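Lista de inspección: puesto automatizado de PCR, laboratorio Burnside
Fecha: 6 sep 2023
Revisa: Fiifi Nyarko. Copia a: Audrey-Anne Perron (Menon)

1. Parada de emergencia accesible desde los dos lados del banco. CONFORME
Comentario: probada dos veces. El cartel sigue en inglés.

2. Velocidad reducida con personal dentro de la zona. PENDIENTE
Comentario: Gamberg entregó el parámetro, no la prueba. Un número en una hoja no me sirve.

3. Carga de placas en el termociclador sin intervención manual. CONFORME CON RESERVAS
Comentario: la pinza baja a la placa con la tapa levantada. Falta por escrito quién responde si la placa queda mal asentada.
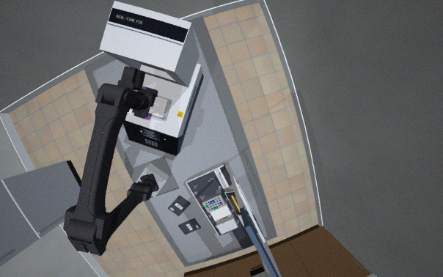

¿Quién firma la carga cuando la hace el brazo?
La técnica de turno, igual que antes, aunque ya no toque la placa. Me parece mal resuelto y así lo hago constar.

4. Formación del personal. NO CONFORME
Comentario: 45 minutos por persona, con diapositivas de Tarwood. De las 34 preguntas que recogimos en el turno de tarde, el proveedor contestó 5.

5. Carga de trabajo. NO CONFORME
Comentario: se prometió quitar tareas repetitivas. Se quitó el pipeteo y llegó la vigilancia, que cansa de otra manera y no figura en ninguna descripción de puesto.
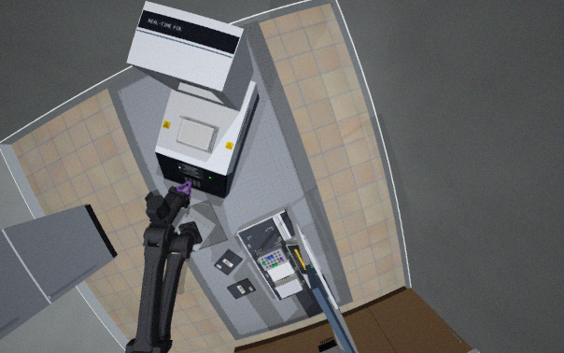

6. Mandos y paro del ciclo. PENDIENTE
Comentario: el procedimiento de Tarwood da por hecho que el operario puede intervenir en cualquier momento. Lo dudo. Con los dedos morados de la pinza justo delante de los botones del equipo, quien quiera pulsar uno tiene que meter la mano donde está el brazo. Pido enclavamiento o mando remoto, y que se decida antes de octubre.

7. Registro de incidencias. CONFORME
Comentario: existe y se usa. Ojalá alguien de Menon lo lea.

Resultado: no apto para turno sin supervisión. Nueva visita cuando se cierren los puntos 2, 4, 5 y 6.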